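Equipment planning thread for anyone pricing a second tabletop arm cell this year. We run one bench now and the request for the next went to Nobuhle Oosthuizen in July. Notes as I work through the line items.

1/ The ask is one arm, one two-finger gripper, one wrist camera with its mount, one fixed camera, spares. Quotes came from Druvska and Fatport. Druvska bundles the gripper. Fatport lists it separately and the totals end up closer than the cover pages suggest.

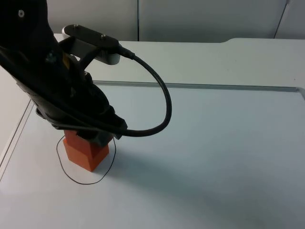
Cabling is the line I underestimated last time. Vendors quote the camera and stop there. You also need the lead, strain relief and enough slack for full wrist rotation. A loop standing out to the side of the arm like the one on ours takes up clearance, so measure the work envelope with the cable on. I have put 5 spare leads in the request. Ramil Dizon wanted more, and he may be right.

2/ Mounting plates and brackets. Fatport wants 1,806 for the bracket kit with plate and hardware. Sutherland can machine the plate alone for less, but then we own the drawing and every revision after it. I left the kit in.

3/ Test objects. Cheap, and still worth a line. Plain blocks in saturated colors, a few sizes, marker outlines on a white surface for placement targets. Order duplicates from the same batch. A replacement in a slightly different red costs you an afternoon of threshold tuning.
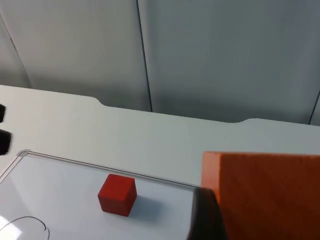

4/ Work surface. Divina Galang asked whether a whiteboard is good enough or whether we should buy a proper fixture plate. For pick and place inside a drawn outline, a board is fine: you can redraw targets in a minute. For anything repeatable below a millimeter, buy the plate. We budgeted the board for this cell and deferred the plate to the next request.
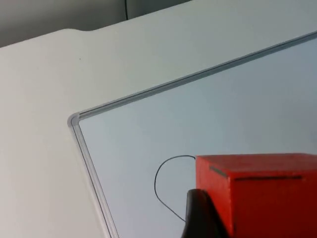 Red box on the board, beside the marker line.

5/ Lead times. Druvska says 17 weeks on the arm. Fatport says less, with the gripper shipping separately. I plan against the slower date in both cases and do not schedule commissioning until everything is on the shelf.

6/ Gripper fingers are consumables. Budget 2 sets per arm per year and put them on the operating line — capital reviewers strike them out every time. Wendelin Leitner got ours moved over and it has saved a lot of email.

7/ Still open: service contract or pay per visit. Liltley quoted nearly the same for a year of cover as for one callout plus travel. I have asked them to confirm in writing what the cover excludes. Will add the answer to this thread when it comes in.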